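The Sofa on Lambrakis

Ye-rin Kang bought the sofa from a couple on Lambrakis Street for 200 dollars, and paid another 200 to have it moved. Her sister said the movers had gotten the better deal. The sofa was cream leather and longer than anything she had owned, and the movers had to take the legs off the hall table to get it past.

She had the carpet already. It came with the apartment, gray and brown with dashes running across it, and she had never liked it until the sofa was on it.
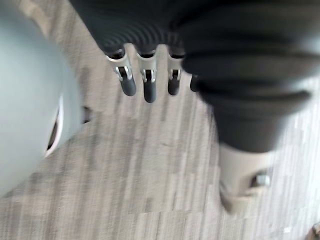 The couple had left the care booklet in a plastic sleeve. It was from a company called Furnutance and it ran to 40 pages, most of them in other languages. The English part said to wipe the leather with a soft cloth, to keep it out of the sun, and to use no soap. Ye-rin read it standing up in the kitchen, then put it in the drawer with the takeout menus.

Her mother called at 4 and asked what color it was.

"Cream," Ye-rin said.

"You'll be cleaning it your whole life."

"It wipes off."

"Your aunt had a white one. She kept a sheet over it. We sat on the sheet for years and then she sold the sofa."

Ye-rin said she was not going to put a sheet on it. Her mother said fine, and asked if she was eating. 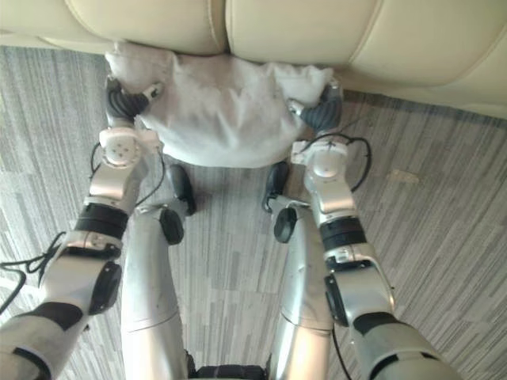

The trouble was the seams. The cushions were fat and the leather folded in deep between them, and things went down there. In the first week she found a pen cap, a dime, and a receipt from Jumness, the garden store out by the highway. The receipt was for tomato stakes and a bag of lime. She wondered if the couple still had the tomatoes, or if they had sold those too - they had been selling everything, even the lamps. The man had carried her money around in his hand the whole time she was there, as if he had no pocket to put it in.

She kept the dime and threw out the rest.
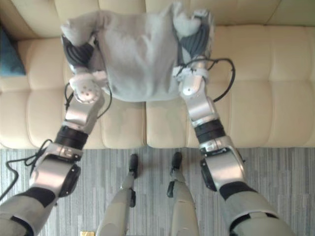

July

By July she had stopped being careful. She ate noodles on the sofa with her feet up. She had two teal cushions, one for each end, and Umo had decided the far one was his. Umo was her sister's dog, staying until the end of the month, and he was not supposed to be on the leather at all.

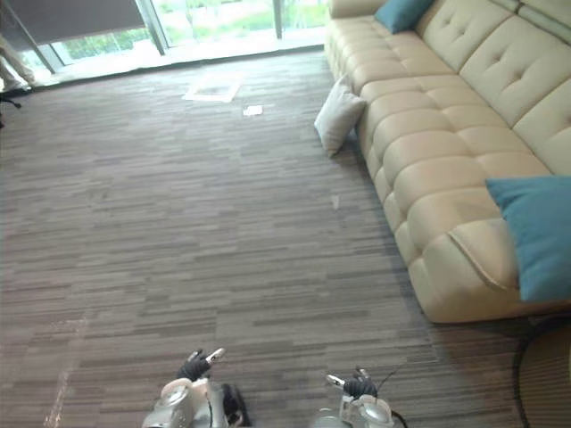 Her mother came to visit and stood in the doorway with her bag still on her shoulder. She looked at the sofa for a while. Then she walked over and pressed the seat with her palm, the way she pressed melons.

"It's big," she said.

"It is."

"Where's the cloth?"

Ye-rin got one from the kitchen. Her mother wiped a spot near the near end, sat down on it, and took off her shoes.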